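Comedy News, May 25, 2026

Mandale room moves to a bigger space

The stand-up night that has run above the bakery in Mandale since it opened has outgrown the place and will start its next season in the old Kirndale assembly hall. The last show upstairs was in April. It sold out, as did the three before it, and people were sitting on the stairs by the time the host came out.

The new hall seats 400. The organizers do not plan to fill it every time. For regular nights they will hang a curtain across the middle and use the front half, with the bar on the left and a low stage against the long wall. The full hall will be opened for touring headliners and for the end-of-season show.

The format stays the same. There are 13 shows in the season, each with four comics and a host. Openers get seven minutes, the middle spots get 12 and the closer gets 30. The host does short sets between acts and reads out the audience slips, which have been part of the night from the first season. Slips can be left in the box at the door until the lights go down.

Spots for new comics are still handed out by sign-up. The list opens at the start of each month and closes when it is full. If you were on the April list and did not get on, your name has been carried over and you do not need to sign up again. Comics who have only worked small rooms can come in before doors to try the microphone. The hall has a high ceiling and laughs take longer to come back to the stage than they did over the bakery. Two of our regulars tried it out last month and both said they had to slow down.

The sketch group Xolalpa will open the season with an hour of mostly new material. They began as a college improv team in Lorkimstead and have been touring a show about a failing travel agency. The travel agency pieces are being retired, so anyone hoping for the lost luggage song should ask for it at the bar afterward.

Ticket prices have not gone up for regular nights. Full-hall shows will cost a little more and will have numbered seats. Season passes from last year can be used until they run out, including at the opening show. Doors open an hour before the first act, and latecomers will be seated between sets.

The entrance is at the side of the hall, and the main doors on the front will stay shut except on full-hall nights. 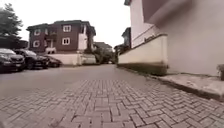 Sign-up for the opening month is by email only, at the same address as before.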